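Cuaderno del banco - jueves, 16:40

Sigo con el planificador de agarres de Kadetti. Ayer dejé a medias el filtro de candidatos y hoy me lo he encontrado exactamente igual de roto, claro. Elegía siempre el cubo más cómodo para la muñeca aunque tuviera otro encima, y eso con la espuma se paga.

He cambiado la puntuación: ahora resta por cada vecino que toca la máscara, y el que queda suelto sube solo al primer puesto. Con una bandeja así el orden tendría que empezar por el amarillo y dejar la pareja rosa y lavanda para el final, primero el rosa.
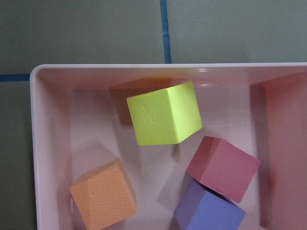
Deolinda Pacheco: ojo con restar por contacto de máscaras, que las sombras te van a juntar cubos que ni se rozan. Yo pasaría la profundidad antes y luego hablamos.

Pues tiene razón, qué rabia. He repasado el registro (1.104 propuestas de agarre) y en 40 la segmentación se comía la sombra y daba vecinos falsos. Meto la comprobación de altura antes de la resta y bajo la erosión de la máscara de 6 píxeles a 2 - con 6 me dejaba los bordes en nada.

Otra cosa: la aproximación dentro de la caja. El planificador trata las paredes como una malla cerrada y descarta posturas buenas. Las he pasado a planos sueltos y ya propone entrar en vertical, con un dedo cerca de la esquina si hace falta. Falta mirar qué pasa con el cable en los giros grandes de muñeca, que eso en el modelo no existe!

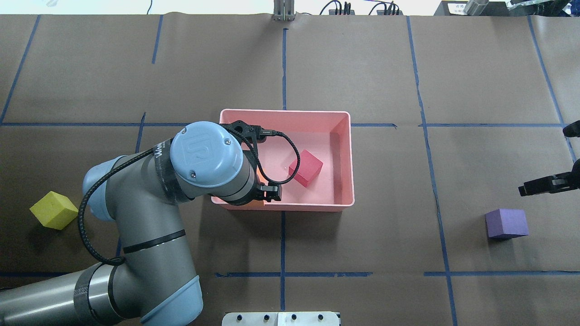
Pinza dentro de la caja, cubo rojo a la derecha.

Pendiente: subir la rama, pedirle a Rommel los límites de la última articulación y relanzar con el filtro nuevo.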